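One Desk, One Drawer
Speaker notes, lunchtime talk at the Wodesthorpe library, 5 Aug 2024
Hortensia Núñez

SLIDE 1, title

Hi everybody, come on in, there are seats up front and I don't bite. Eat your lunch, please, I'll be talking about staplers and you won't miss anything if you unwrap a sandwich. (Wait for the back door to stop banging. It bangs for a while.)

I'm Hortensia. I spent most of my working life in the office at Burndale, which sold flooring, and then I went home and worked at my own desk, and it turned into the kind of desk I used to complain about at Burndale. So this talk is about one desk and the one drawer under it. It isn't about your garage. If you came for garages, I'm doing garages in April and you're very welcome to sit through this one for free anyway.

Ask who works at a desk at home. Ask who eats at that desk. Then ask who has a drawer they open only a little way so they don't have to look. Let them laugh, that's most of the room.

SLIDE 2, the plan

I've got 12 minutes on the desktop, then the drawer, then questions for as long as the library lets us stay. If I run over on the desktop (I always run over on the desktop), skip the bit about pens.

Tell them up front I'm not selling bins. I was at a talk once where the lady had a whole table of clear plastic trays by the door, and I bought $69 worth, and I put every one of them in the hall closet, where they now hold each other. So no trays today. You've already got a box at home that will do.

SLIDE 3, what the top of a desk is for

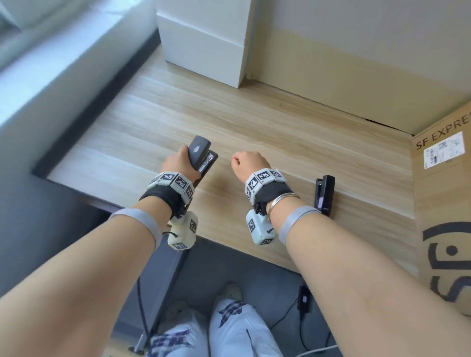 My big idea about desktops is really small: the top is for the thing you're doing now, and everything else is visiting. I said this to my sister and she said that's how she feels about her guest room. So when I sit down to sort a desk, I don't begin with the paper, I begin with the tools, the stuff you pick up in your hand. Tools are easy! They don't have dates on them and you don't have to read them. And the first thing I look for is doubles. On this desk it was staplers, one in the hand and another black one standing on its end over by the cardboard shipping box, and I bet if I sent all of you home right now at least a few would come back with two staplers, or with three pairs of scissors and no tape.

Pause here and take doubles from the audience. People love this part. Scissors always comes up, and phone chargers, and somebody will say reading glasses, and I'll say reading glasses don't count, you need one pair per room and I'll fight anybody on it.

Why do we end up with doubles? In my case I lose the first one, buy a second one, and find the first one when I'm putting the second one away. At Burndale we had a supply closet on the Ledesma Street side of the building and you could go in for one pen and come out with a desk set. I think I got used to the idea that there was always another stapler somewhere. At home there's no supply closet, there's just me and the drawer.

So, the stapler test. (Bring mine up to the table for this, and the stack of scrap paper. Check it has staples in it BEFORE the talk. Last time it didn't and I stood there clicking like a cricket.)

Pick one up and hold it. Does it feel all right in your hand? Then put four sheets of scrap in it and press. Then do the same thing with the other one, same paper, same number of sheets. Look at the back of the page, where the legs fold over. You'll usually know right away. Keep the one you'd reach for if somebody was standing over you waiting for the packet. The other one goes to a person who needs a stapler, and I do mean a person, someone you can name. "Donate" is a pile. My nephew is a place.

If you truly can't choose, then keep both but they can't live in the same room. That's my one rule and I'm soft on most of the others.

Somebody asked me at the last talk if you should keep the staples too, and yes, keep the staples, but only the ones that fit the stapler you kept. I had a box of 1,000 that fit nothing I owned. I moved house with it!

SLIDE 4, the box beside the desk

Say a word about shipping boxes. A cardboard box that shows up with a delivery is the best tidying tool there is, and then it becomes the worst thing in the room, and the switch happens in about the time it takes to make coffee. I use one as the "leaving" box. Whatever fails the test goes in the box. What you don't want is a box that gets so comfortable next to the desk that you start setting your mug on it.

Before you use one to mail anything on, cover or peel the old label. Same if it's going out with the recycling. I use a fat marker, and where the label comes up easily I just take it off and rip it in half. My neighbor thinks I'm being dramatic. Fine.

Write a day on the flap, in marker, big. When that day comes, the box goes out the door with whatever is in it. I give mine until trash day.

SLIDE 5, pens (skip if running long)

Pens: scribble with every one. If it doesn't write on the second scribble, it's done. Don't shake it, don't warm it up in your hands, don't tell me it was a gift. I keep one cup's worth. The good pen stays in my purse, and if you borrow it I'll follow you to your car.

SLIDE 6, the drawer

Okay. Deep breath, everybody. The drawer.

The mistake I made for years was pulling the drawer open a few inches and fishing. You can do that forever. You get the batteries, you shut the drawer, and you never see what's in the back, and then one day it won't close and you have to put your whole hand in flat and feel for what's sticking up. (Do the motion. Get the shoulder into it.)

Pull it all the way out, as far as it will go. If it has a stop, go to the stop and leave it there. Please don't yank it off the runners, I did that at Burndale and had a drawer in my lap and paper clips in my shoes until Thursday.
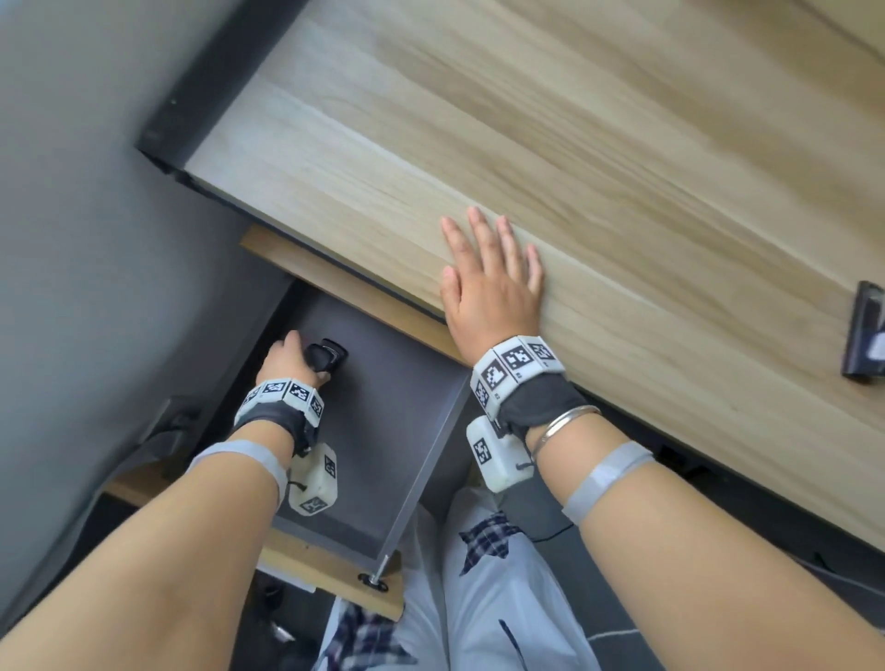 Drawer open, one hand in for something small and black.

Everybody has one of these small black things. You know it's from something. Was it part of the old computer? Does it go with the lamp? I call them orphans, and they get their own envelope. A plain envelope, with the date on it, and all the orphans go in. You aren't throwing them away, so you won't get that little stab in the chest, but they're out of the drawer. If you haven't gone looking in the envelope after a season, out it goes.

I want to talk about the bottom of the drawer for a second, too. When you get down to it, wipe it. A damp cloth and then a dry one. Dust and eraser crumbs and that gray fluff from nowhere. If you've got a dark drawer bottom you might think it's clean. Run a finger along the corner and tell me if it's clean.

Now what goes back? I let myself have things I use every week, and that's it for the front half. The back half is for things I use when I'm mad, like the tax folder and the hole punch. Stapler goes in front, right-hand side, because I'm right-handed and I'm lazy. If you're a lefty, flip the whole thing. Lay it down flat. If your drawer is shallow, check that it closes over the stapler before you get attached to the idea.

No stacking. The second you stack, you're fishing again.

Ask: who has a mouse with no computer? Who has a computer with no mouse? Have them look around at each other. Last time, two people made a trade in the parking lot and I was so pleased I told everyone for a week.

SLIDE 7, back up top

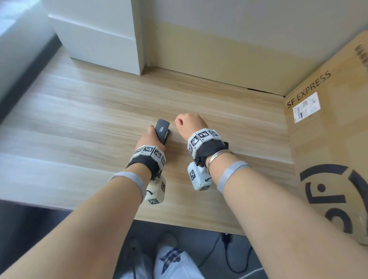 Back at the desktop: gray stapler, cardboard box, cable on the floor.

So after the drawer, go back to the top and look again. It feels different once you know there's room underneath. You'll pick up the same stapler and this time you've got somewhere to put it, which sounds like nothing and made me happy for an entire afternoon.

And look down! The floor under a desk is part of the desk. I skipped it for years. Look for the power adapter with its cable curling off across the floor. Figure out what it belongs to. If it belongs to something you use, wrap a bit of masking tape around the cord near the plug and write the name on it, PRINTER, LAMP, whatever. If you plug it in and nothing in the room comes on, it's an orphan, and you know where the orphans go. (It won't fit in the envelope. Use a bag. Someone always points this out.)

Get the cord away from where your feet go, too. Run it along the wall or loop it up with a twist tie from the bread. I've caught my toe on one of those with a full cup in my hand and I don't recommend it, not with a light rug.

SLIDE 8, keeping it that way

I don't have a system. I've tried systems. I tried the Zesari planner my daughter-in-law gave me, it had stickers, and I liked the stickers very much and put them on jars. What I do now is when I get up from the desk for the last time in the day, I put away whatever is in my hand. Just that one thing. If it's the stapler, it's the stapler. Some days it's a fork.

On trash day I do the box. If I miss a week I miss a week.

SLIDE 9, questions

Ones I usually get:

What about paper? Paper is a whole other talk and I'd need a longer lunch. Start with the tools, get a clear patch the size of a place mat, and sort the paper on the patch.

What if it's my husband's desk? Then it's your husband's desk, honey.

Do I need two staplers if I have two kinds of paper? You don't. Nice try.

Sign-up sheet for the garage talk is on the table by the water. Take the marker home if you pick it up by mistake, but let me know, I only brought the one. Stack your chairs against the left wall, please, the chess people come in right after us.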